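February, bench notes, two-arm cell

Went through the working rules again before the next block of episodes. Total stands at 3,592 saved, of which 152 are flagged for review. I read the notes on 41 of the flagged ones. Most come down to the start pose or a cable, so those two rules get tightened.

Start pose: both arms come in from their own side, grippers facing, jaws clear of the phone stand. Don't begin recording until both have stopped moving. If one arm has to cross the middle, the other holds still until it is back.

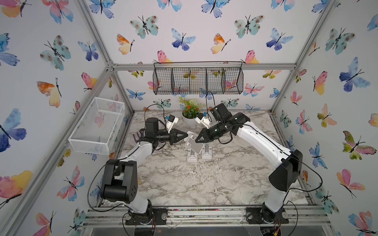 Ruan Engelbrecht
Cell operator, Kasby bench

Cables: check the run over each wrist before power-up, then again every 40 episodes. There should be enough slack for full wrist rotation and none of it near the jaws. Log the check even when nothing was changed.

Props: the plant and the baskets count as part of the layout. If one gets moved, write it down and start a new batch number. Same goes for the wallpaper if a panel is ever replaced. Chunhua Xue wants the batch number in the file name as well as the log, and I agree.

Hands stay outside the rails while either arm is powered. Stop button first, then reach in. This applies to picking up a dropped part too.

Open: the board under the right mounting plate is exposed, with its red and yellow wires in reach. Needs a cover. Asked Chunhua if the Trisura ones fit. Until then, no tools on the front rail on that side.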